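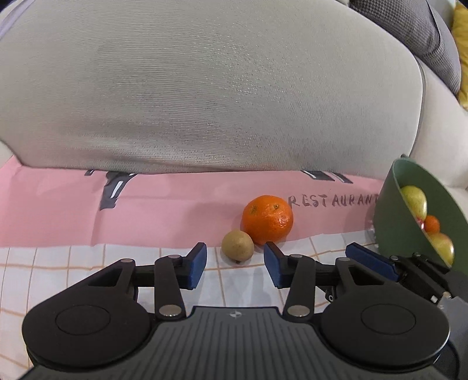
How do you get crumbs and juice out of a ribbed sofa? Hoover first with the narrow nozzle, going along the ribs, then dab with a barely damp cloth and leave it alone until morning.

Right, that's the question I get asked most, so I've put it first and now we can all relax. Hello, I'm Izzati Tuhumury, and I'm going to talk for a bit about eating in the sitting room. (Wait for people at the back to find chairs.)

We eat on the sofa at ours. I grew up with a proper table and a proper telling-off, and then I moved into a flat where the table would have had to go in the bath. So the sofa it was! I bought a pale one, which my mother still brings up.

What I do now is lay cloths. A checked one nearest me, white with thin tan-orange lines, and a plain or printed sheet behind it, up against the upholstery. The pink one with the dark shapes and RESTAURANT lettered across it is my favourite for this. It makes an orange feel like a starter. Let the sheet run right up under the curve of the sofa, as that dip is where everything rolls.

Fruit. Citrus is kinder to fabric than berries, but peel it over the cloth and have something to put the peel in. I don't mind a blemish on the skin, by the way, you're not eating that bit.

Cushions next — ask who owns more than 4, hands up. I keep grey and mustard against the off-white. The grey has a fine weave and hides a lot. The mustard hides curry, and I'll say no more.

Money, quickly. My sofa is a Lirkby and it was 2399 new. The Aranda I nearly bought was 1285, smooth fabric, much easier to wipe, and I went home and sulked about it for all of November. Ribbing looks lovely in the evening when the lamp catches it. It also holds toast. If you eat on yours every night, get the smooth one.

Trosen cloths wash at forty and come out fine. Grundasov ones shrink, mine went from a tablecloth to a tray liner in one go. (Hold up the Grundasov. Pause for laugh, or don't.)

Shake everything outside before it goes in the machine. We're stopping at 9 for tea, so questions now please, and if yours is about red wine, Mum's in the second row.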